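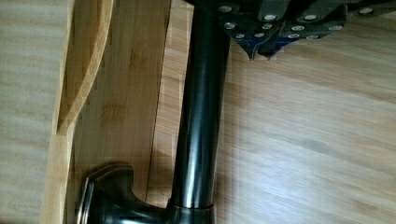
Okay, week 3 handout for the Small Home Repairs evening class. We finished late last time and I still owe you the notes on poles and bases, so they're in here too, before the new stuff. If you missed it, borrow somebody's sketchbook (Luuk Mertens draws very clear ones and doesn't mind sharing).

## Poles, collars and feet

Most of the standing things in your house come down to the same few parts: a tube, a collar near the bottom and a base that spreads the weight out. Floor lamps, coat stands, that towel stand your aunt gave you. When one of them leans, everybody blames the tube. It's almost never the tube! Go to the collar first.

What I'd like you to do with your own pole at home:

1. Unplug it if it's a lamp, and take the shade off.
2. Put a towel down and lay the whole thing on its side.
3. Hold the base still and turn the pole by hand. Write down whether it moves.
4. Look at the collar. Some are screwed on, some just slide down to hide the joint.
5. Tighten by hand, then stand it up and give it a gentle push near the top.

Please don't go straight for the pliers. A glossy dark finish scratches if you so much as look at it, and a bite mark in the middle of a nice shiny tube will bug you forever. Wrap it in a strip of old bike inner tube and grip that.

## Floors

Pale wood shows everything – drag marks, grit, the little gray rings under metal feet. I like felt for anything that gets moved and thin cork for anything that stays put. Nhàn Hầu asked about rubber pads last time and I gave a bad answer, so let me try again: some rubber stains some floor finishes, and you can't tell by looking. Test it behind a door for a month before you trust it.

Bamboo boards are their own thing. They take a light wipe and a bit of oil just fine, but don't leave them soaking, and don't lean a damp one against a wooden wall or baseboard. Stand it on edge where air gets to both sides.

## Sanding, which we didn't get to

We'll use the Cusari blocks. Fine paper only, with the grain, and stop sooner than you want to. I'll have sheets of 2000 for people polishing metal, but you won't need that on wood.

## For next time

- Your notes from step 3, even if nothing moved
- One wobbly thing you can carry on the bus
- Old socks or a T-shirt for rags
- The Nurdale reading, just the part on threads (skip the tables, they're a slog)

The side door is locked after seven, so come in by the front and bang on the glass if you're late. Oh, and whoever left a tape measure under the back bench, it's in my desk drawer.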